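I bought the Ovunero writing timer in June, after my third attempt at a novel stalled out in the same place as the first two. If you haven't run across one, it's a little desk timer made for writers. You turn the dial, write until it buzzes, then press the top to log the session. It comes with a deck of 156 prompt cards and a skinny logbook.

I'll start with the timer, since it's what I paid for. The dial feels great. It has a nice heavy click at every minute and you can set it without looking. The buzz is low enough that my husband doesn't hear it from the next room (he's asleep when I write, so this matters a lot in our house!). My one gripe is that the longest session is 26 minutes. I'm sure somebody had a reason, but when I'm deep in dialogue I want to keep going, and there's no way to extend it without starting over. 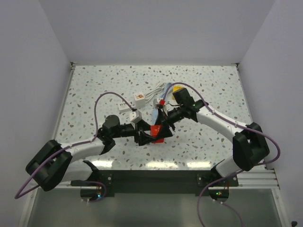 The cards are more of a mixed bag. They're sorted into character, place and trouble, and the trouble ones are terrific. I pulled "someone returns the wrong coat" and got a whole chapter out of it. The place cards, though, are mostly beaches and train stations. My friend Laurinda Mota borrowed the deck for her Trindstead writing circle and said the group skipped those completely by the second meeting. Senyo Fiadzo, who writes poems and hates prompts on principle, kept two of the character cards and still hasn't given them back.

The logbook I could do without. The lines are narrow, the paper is thin and my gel pen bled straight through. I switched to a plain notebook after 10 pages and I don't miss it.
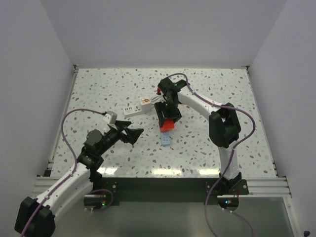 Pale speckled tabletop, with gray walls on three sides.

Battery life has been fine. I've changed it once, and the little door on the bottom opens with your thumbnail, no screwdriver. The rubber feet do pick up every bit of lint on the desk, so I wipe them off when I remember to.

So did it get me writing? Yes, more than I figured it would. I've finished 18 chapters of draft, ugly ones, but they exist — and I've never gotten that far before. Some of that is the timer and some of it is Laurinda texting me for pages. I tried a Plirnent before this, the one with the screen, and I spent more time picking the colors than writing. A dial suits me better.

I'd buy the timer again tomorrow if they sold it by itself. As a set it's a bit pricey for what you get, so wait for a sale, or split one with a friend and fight over the trouble cards.

Contact | Copyright 2025 | Back to top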